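Play kitchen, counter notes
June, morning. Entered by Valentin Oprea

Started on the counter before anything else. Clarnell wants the layout settled so the small parts list can go to Sirard with the rest of the order. Counter height is 46 cm at the front edge and a hair more at the back. Left it.

Stovetop panel sits level in the cutout. The burner print reads well from standing height, bright red centre with thin white rings. The saucepan covers part of the front left burner, and I'd keep it there.

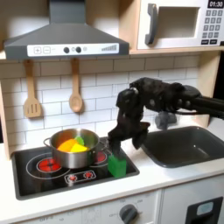 Pot on the stove with food in it, green block at the front right of the panel.

Pot food is fine as is. The pieces come up just over the rim, so a kid can see what's cooking without tipping it. Cheng asked whether we need a lid. Not for this round.

Blocks: trying the green and the yellow together on the strip of counter between the stovetop and the sink. It's narrow. 14 cm would be comfortable and we have less than that. Two blocks fit, three would end up in the basin.
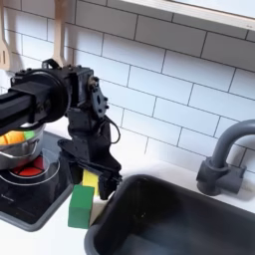

Sink and strip

Basin is deep and dark grey, and small things get lost in the shadow at the bottom. Ask Kiveck if the same basin comes in a lighter colour. Faucet stays where it is, back by the tile.

Yellow block has slightly worn edges. Still good, but put it on the list to sand and repaint when the others get done. Box count for the spare blocks is 21, logged on the shelf sheet.

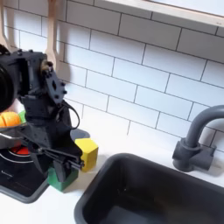
To do

- Measure the strip again with the sink rim pushed right.
- Price for the lighter basin. Last quote from Kiveck was $119, no freight.
- Wipe fingerprints off the stovetop, it shows everything.
- Tell Cheng no lid.

Workshop notebook, shared copy. Questions to Valentin Oprea. Back to top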